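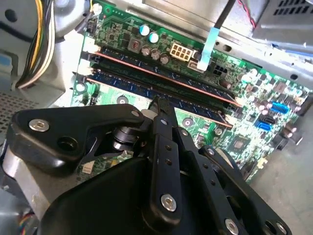
Figure 3. A black gripper and a green motherboard in an open desktop computer case.

4.2 Family nurseries and the licence application

The applications held by the Pralgate licensing office show two kinds of applicant. The first is the company formed for the purpose, usually with outside money and no growing history. The second is the established plant nursery that set up a separate firm to grow medicinal cannabis beside its older trade. This section deals with the second kind. The first is covered in 4.3, and the question of price is left to Section 5.

We read 956 pages of application papers from the round that closed in March. Parts of them had been blacked out before release, mainly the sections on site security and on the names of lenders. Where a passage was missing we did not try to work out what it had said. We also spoke to staff at two nurseries, Nartey and Busmont, both of which applied. Nartey was given a licence and Busmont was not. The new company formed by Nartey trades as Promance, and we use that name for the cannabis business only.

Both nurseries gave much the same account of why they applied. Bedding plants and pot plants sell heavily in spring and poorly for the rest of the year, and glasshouses must be kept up in all seasons. Each firm had at least one house standing idle in winter. A crop that could be sold every month to a fixed buyer looked like a way to keep skilled growers on the payroll. At Nartey the head grower put this ahead of any hope of large profit, and the business plan in the application bears him out: it allows for losses in the opening years and asks the family to cover them.

The growing skills carried over well in some respects. Taking cuttings, keeping stock plants true to type, watching for mites and mildew, and planning bench space were all part of daily work at both firms. Busmont described a propagation routine that it had used for fuchsias and proposed to use with few changes. The assessors marked this part of its application highly.

Other habits carried over badly. Ornamental growers are used to throwing out weak plants without a note of any kind. Under the licence every plant must be recorded from the day it is rooted, and waste has to be weighed, logged and held until it can be destroyed before a witness. Promance had to retrain people who had worked in the nursery for many years, and two of them asked to go back to the pot plant side. The choice of pest controls was also much narrower. Several sprays that are normal in ornamentals are barred on a crop meant for patients, and the firm moved to predatory mites and closer checks on incoming air.

Record keeping was where the two applications differed most. Nartey wrote its records section last, with help from a hospital pharmacist, and gave a full account of how a batch could be traced from the finished product back to the mother plant. Busmont sent in a short outline and promised details later. The assessors' notes treat this as a serious gap. Lockyer and Quartey, in their study of earlier rounds, found that weak tracing plans were a more common ground for refusal than weak growing plans, and our reading agrees with theirs.

Public standing is harder to judge. Both nurseries attached letters of support from customers, garden clubs and local schools. The scoring sheet gives no marks for such letters, but it does give marks for ties to the area and for the length of time a firm has traded there. An old nursery can claim these without effort. Tane Lockyer has argued that this part of the sheet tilts the process towards landowning families, and that a new firm with a sound plan starts behind. Akosua Quartey takes a milder view: she holds that long trading is a fair sign that a firm can meet a payroll and look after a site. The papers we read do not settle the matter. Busmont scored as well as Nartey on local ties and still failed.

The nurseries also had something to lose. Staff at Nartey reported that a few customers had closed their accounts when the licence was announced, though sales over the season did not fall. The family kept its own name off the new company for this reason, and the Promance site has a separate entrance, separate staff rooms and no sign on the road. Plants and tools are not moved between the two sites – a rule set by the licensing office for security, and one the growers have come to value because it keeps ornamental pests away from the new crop.

The fee deserves mention. Applicants paid 1,000 on entry, of which 300 was returned to those who were refused. Neither nursery regarded the fee as a burden. The larger cost was the time of senior people, who wrote the papers in the evenings during the run-up to the spring trade. Busmont gave this as the main cause of its thin records section and said it would apply again only if the closing date were moved to the autumn.

Some limits should be kept in mind. Two nurseries cannot stand for the whole trade, and both are large by the standards of Pralgate. Smaller growers may have looked at the rules and decided against applying, and they leave no trace in the files. We also relied on what staff remembered, although we checked dates and scores against the papers wherever we could. The assessors declined to be interviewed. Their written notes are brief, and in the case of Busmont one sheet is missing from the file.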